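Analyn Gatchalian
Wed 13 July

Moved out of the Dizon Street apartment in May and only now got the deposit sorted. Writing down how it went in case it helps anyone else renting in Plerkura.

I paid 1,000 up front. The lease said it would come back within 30 days of handing over the keys. Day 31, nothing. I emailed. No reply.

Second email got a reply from Renato Bañez at the office. He said they were holding all of it for "cleaning and surface wear." No list, no receipts.

So I asked for an itemized statement in writing. Keep it short when you do this. Mine was two sentences and the lease clause number.

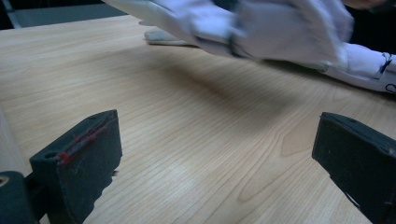 The statement came eight days later. 70 for the oven, which I'll accept — I never did get that back shelf clean. The rest was for repainting the bedroom.

I lived there six years. Urmila Tripathi at the tenants' advice desk told me to ask when the room was last painted and who did the new work. She also said to send the move-in checklist with it, so I did.

They couldn't give me a date for the paint. They couldn't give me an invoice either.

Got 930 back on Monday. No apology, just the transfer.

If you're moving in somewhere, fill out the checklist the first day and email yourself a copy. Mine was in a kitchen drawer and I nearly threw it out.

Replies are open. I don't know the rules outside Plerkura, so check your own.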